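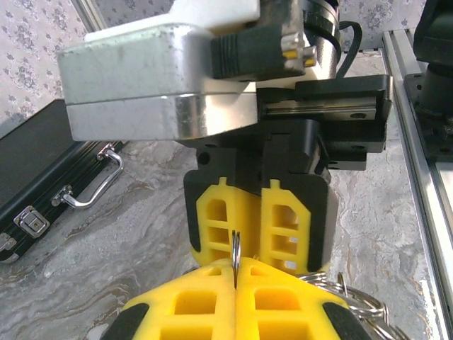 **nyokabi_m** wrote:

Which pads are you running in the handover test, the softer set or the ones Skirkholm sent in October? The results don't say, and it matters a great deal for thin parts.

**c_quintana** wrote:

Softer set, both arms, yellow lattice. Should have put that in the first post. Settings otherwise as before: force limit at 344 in controller units on the giving side, 271 on the receiving side, default ramp. Controller is the Dranis on both.

Key rings only so far. I want the rings settled before moving on to washers.

**rocio.c** wrote:

Unequal force limits are going to confuse the comparison. If the receiver is weaker than the giver you will see drag on release and blame the pads for it. Set both the same, run the block again, then change one.

**c_quintana** wrote:

I had them equal to begin with. At 344 on both, the lattice folds inwards when the lower pair closes and the ring turns as it goes in. At 271 on both, the upper pair lets it slide before the lower one has hold. Unequal was the only setting that gave me a clean block of runs.

**rocio.c** wrote:

Folding inwards is a pad problem. A softer lattice has nothing behind the ribs at the tip, so the load goes wherever the nearest rib is. I went back to solid pads for anything under 2 mm thick and haven't missed the lattice.

**ezmiranda** wrote:

Disagree on solid pads. We ran 3,000 cycles on the Panumora bench with solid, and the faces glazed. Grip on polished steel fell off well before the end. Lattice pads wore at the corners but kept their hold. For round parts I'd keep the lattice and turn the pad so a rib lies across the contact line.

**rocio.c** wrote:

Was that with cleaning between blocks? Ours glaze too if they are left. A wipe with isopropyl every shift and they come back.

**ezmiranda** wrote:

No cleaning, deliberately. Nobody on the line was going to do it.

**nyokabi_m** wrote:

Back to the handover. Candela, are you triggering release on finger position or on motor current? The position reading on the Dranis stops being useful once the pads start to compress — you get the carriage position, which tells you very little about the tip.

**c_quintana** wrote:

Position, with a fixed delay of 174 ms. Current was too noisy at the low end. Log from the last block, failures only:

```
run result note
06 dropped upper released early
11 ring turned lower closed off centre
19 ring turned same
23 dropped no contact on lower pair
```

**nyokabi_m** wrote:

Two of those four are alignment. I'd sort that out before touching force or pads. Try the wrist camera for a correction just before the lower pair closes.

**c_quintana** wrote:

The fingers hide most of the ring at that point. Lucía tried it on the Palacios arm and got a usable edge in good light only.

**lbenitez** wrote:

Usable is generous. I got an edge, but reflections off the metal kept pulling it sideways. A fixed side camera did better, at the cost of another calibration. I can post the mount drawing if anyone wants it.

**ezmiranda** wrote:

Yes please. STEP if you have it.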